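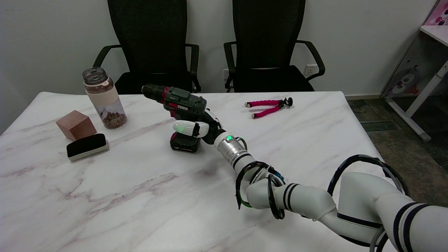
Ticket: hand opens by itself partway through the drill pick, bench arm
Status: open, waiting on parts (see bottom)
Opened by: me, kitting bench, day side

Okay, so I'm writing this one up long, because the last ticket I put in was two lines and I got eleven questions back. Get a coffee.

Background for whoever picks this up at Floka support. We're the tool rental shop on Sepúlveda, the small one, with the counter in front and the kitting bench in back. Since September the arm has been doing the tool handoff part of kitting, which means it picks up a cordless drill or a driver by the grip, turns it, and sets it in the tray. I used to do that all day long. Now I load the bench, watch, clear the faults and do the cases, plus the paperwork that goes in the lid. The arm and the hand came to us through Floka and the job list runs in Asska, which also prints our labels. If you're on the Asska side and this got forwarded to you, hi, I don't think it's you, but keep reading.

What happens

The hand closes on the drill grip fine. Green light on the wrist, green light on the thumb, everything says happy. Then the lift starts, and somewhere between leaving the table and the turn, the fingers let go. Not a slow slip either, they open like they've been told to. No fault on the screen. The job just carries on and sets nothing at all down in the tray, very carefully (it would be funny if I wasn't the one picking up the drill).

It does it on the small 12V drills. It has never once done it on the test block, so of course every time I run the test block for you guys on the phone it looks perfect.

First day

Noticed it right after morning startup. Restarted the hand from the menu, ran the block, fine. Ran a drill, fine. Ran another drill, dropped it. Restarted the whole cell with the big switch, waited the full time on the card, same thing. Put a folded moving blanket down on the bench under the lift path so I'd stop chipping housings. Please don't tell me the blanket is unsupported, I know it's unsupported, it came off again before every test I'm reporting here.

Called the support line. Was told to recalibrate the grip. Did that, and it took until lunch because it wants every finger done in order and if you touch the table while it's on the thumb it goes back to the beginning. I touched the table.

After lunch it ran clean for a good stretch and I closed the ticket. That was a mistake, sorry to whoever got the reopen email.

Second day

Dropped the first drill of the day. I'd come in early, too!

So I started writing down what was different between the good picks and the bad ones. Things I tried, in the order I tried them:

Swapped the drill for another one of the same model. Still drops.

Wiped the grip down with the degreaser we use on returns. Still drops. Rental drills come back with all kinds of stuff on them so I really thought this was it.

Took the battery pack out. Held every time. Got excited. Put the pack back in and it held twice and then dropped, so weight has something to do with it but it isn't the whole story.

Raised the grip force in the menu from 2 to the next step up. Held better, left a mark on the rubber, put it back. I'm not renting out drills with finger dents.

Slowed the lift to the slowest setting. This is the one that helped. At slow it drops way less. At normal it's a coin toss.

Slow means we can't keep up with the counter, though. By 9 the contractors are lined up and they want the case in their hand, they don't care what's going on in back. So from 9 on I was kitting by hand next to a machine that was supposed to be doing it, and my wrist remembered why we bought the thing.

Reply from support, pasted so it's all in one place

"Thank you for the details. Please confirm the payload setting matches the tool with the battery fitted, and confirm firmware is current. Please also check cable routing at the forearm and confirm that nothing is pulled tight at full rotation."

My answers:

Payload. It was set for the tool with no battery! Good catch. I changed it to the weight with the pack on. That got rid of a little shudder at the start of the lift I hadn't even listed, because I thought that was just how it moved. Still drops drills.

Firmware. Current as far as the update screen will tell me.

Cable routing. So this is where it gets interesting, I think. I'm used to looking at the hand when it fails, because that's where the drill is. This time I stood at the other side of the bench and watched the forearm. There's a lot of cable wrapped around there near the wrist, black mostly with some thin green and blue ones in the bundle, and when the wrist turns the bundle goes tight right before the fingers open. With the block, the job hardly turns the wrist at all. With a drill it has to turn a long way to get the chuck pointing the right direction for the tray.

I made a job with a drill and no turn. Lifts, stays straight, sets back down. Ran it over and over while I did lids. Zero drops.

Put the turn back in. Dropped.

I felt like a genius for the rest of the afternoon.

What I did about it

With the cell locked out I eased some slack toward the wrist and put in two soft straps where there had been one hard zip tie. I did NOT unplug anything. After that it ran at normal speed with the turn and held, all the way to closing. Next morning it dropped one, not long after opening, and then held again. So slack helps a lot, and I'm guessing one of those wires has already been hurt from being yanked and now it cuts out when it feels like it.

Checked the counter in the cell while I was in there, and it says some 2,000 turns since install. I have no idea if that's a lot for a cable. It doesn't sound like a lot to me.

Things I'm asking for

A new forearm harness, or somebody to come look at this one. The parts page calls it item 94 but the drawing next to it is a different hand, so please confirm before it ships. Last time we got the left one.

A fault when the hand opens and nobody asked it to. I can live with a stop. What I can't work with is the machine thinking it did the job. Asska printed labels for empty trays and one of them made it all the way to the counter as a case with a charger, a bit set and no drill. The customer was nice about it. We said sorry with a free day.

A way to switch to slow from the front panel. Right now I have to go four menus down, with gloves on, with people waiting.

And one that isn't really a ticket thing, but the form doesn't have another place for it. The training we got when it went in was all how to start it and how to stop it. I've been kitting tools a long time and I can tell you from across the room when a chuck is bad, and I'd like to get to that point with this machine. If there's a maintenance class for people who work next to it every day, send me the dates. Two of us back here would go. Right now when it's down, we wait on the phone, and when it's up, we're not totally sure why.

Update

Support called back around closing. They agree on the harness. Bustley has our service contract for the area and will do the swap, no appointment yet. Until then I'm told to run at slow with the new straps and leave the wrist turn at half, and finish the turn by hand at the tray. Fine by me. That's honestly not a bad way to split it, I get a look at every drill before it goes in the case, and I've already pulled one with a cracked battery latch that would've gone out the door.

Update 2

Half turn, slow, straps on, full morning. No drops. Counter was backed up a little but not terrible. I moved the lids over to the time before we open so I'm free when the line starts.

Leaving this open till the part is on. Bustley, if you're reading, come in through the alley side, the front is all customers till ten, and bring your own stepladder, ours is rented out.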